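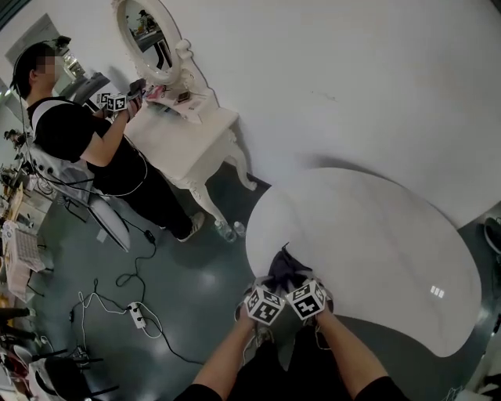
Gathering up a dark grey cloth over a white oval table.

Rerel Rates: User Guide
Section 11: Setting up currency alerts

Last updated: February

Category: Help > Markets and currencies > Alerts

Rerel Rates can send you a message when an exchange rate passes a level you choose. Alerts work for any pair on your watchlist, including pairs quoted through Mitbridge. They do not place orders. To set up automatic conversion, see Section 12.

Before you start

You need a confirmed email address or mobile number, and at least one pair on your watchlist. If you have a Caruso business account, ask your account administrator to turn on alerts for your login first.

Creating an alert

1. Sign in and open Watchlist.
2. Select the pair you want, for example EUR/USD or GBP/NOK.
3. Choose New alert.
4. Under Direction, pick Rises above or Falls below.
5. Type the rate. Use a full stop for the decimal point, and no spaces.
6. Under Price source, choose Mid, Buy or Sell. Mid is the setting for new accounts.
7. Choose how you want to be told: email, text message or both.
8. Select Save. The alert is listed under Active.

Note: The order of the currencies matters. An alert on EUR/USD watches the number of dollars to one euro. If you think in euros to the dollar, swap the pair before step 3.

Note: You can hold up to 21 active alerts. Paused alerts do not count towards the limit.

Setting a repeat

An alert normally fires once and then moves to History. To keep it running:

1. Open the alert and select Edit.
2. Turn on Repeat.
3. Enter a waiting time in minutes. The shortest allowed is 2 and the longest is 360.
4. Select Save.

In a fast market a rate can cross the same level many times in an hour. A short waiting time may then produce a lot of messages.

Caution: Alerts are for information only. The rate may have moved by the time a message reaches you, and text messages can be held up by your network. Check the live quote before you deal.

Caution: Mid rates do not include the dealing margin. The rate you are offered on a conversion will differ.

If an alert does not arrive

Check that it is still under Active. Look in your junk folder, and make sure the contact details in Profile are correct. Feeds from the Nirkton desk close overnight, and alerts on those pairs resume at 7 am.

Contact Rerel Support | Copyright Rerel | Back to top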